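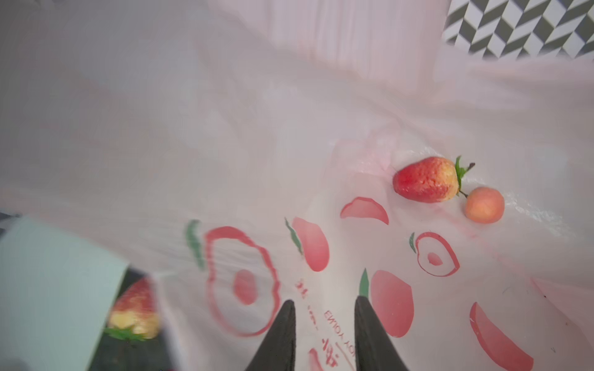
# Fruit bags and shopping bags from our kitchen drawer

In our kitchen there is one deep drawer which is only for bags. My family started to put them there many years ago, and it was never emptied until this winter. I took them out on Feb 2, 2023, sorted them on the table, and decided that some of them deserve a page. I like the printed ones most. A bag is made to be used for one trip home, but somebody sat down and drew the apples for it.

The first picture on this page is from the bag I like best, and the notes for it are just under this introduction. After it come my short notes on the other bags from the same drawer. They have only words for now, and I will add their pictures in July, when I have more free time and better light in the kitchen.

## The white bag with painted fruit

A big white bag, thin enough that the light passes into it. The apple is drawn with a thick red line, like with a wide brush, and it has a green leaf and a pink shape in the middle. Near it are pink fruits, maybe peaches or plums, and a pink slice which I think is melon.

A real strawberry lies inside, together with a small orange fruit. The strawberry is still pale near the top, and it has its green leaves and its stem. I find it nice that the real red and the printed red are so near to each other.

The plastic makes many folds, and the drawn apple becomes long and crooked in them. If you want to see the drawing correctly, you must put the bag flat on a table and smooth it with your hand. I prefer it with the folds.

## The Jumico bag

Light green, with the name of the shop written in small letters at the bottom. It is strong and can carry 6 bottles, but the handles are hard for the fingers. My mother used it for potatoes, so there is always a little soil in the corners, even after washing.

## The Stockdale paper bag

The only paper one in the drawer. It has a pear on the front and the same pear on the back, printed a little bit lower. The bottom became soft from wet salad, and I repaired it with tape. I keep onions in it now, because paper lets them breathe.

## The Grondex net

Not a real bag, I know. It is a yellow net for lemons, with a paper label of 500 grams. The label is more beautiful than many posters: two lemons, one cut, and a blue sky behind them.

## How I keep them

- I wash the plastic bags with cold water and a drop of soap, and hang them over the sink with the open side down.
- Soft fruit goes in last, on top. Strawberries I eat the same day.
- The clean bags I fold in long strips and then roll.
- Paper bags stay flat under the rolls.

In total 21 bags stayed in the drawer. The torn ones went to the collection box at the supermarket. If you have a bag with the same painted apple but in another color, please write to me, I would like to exchange.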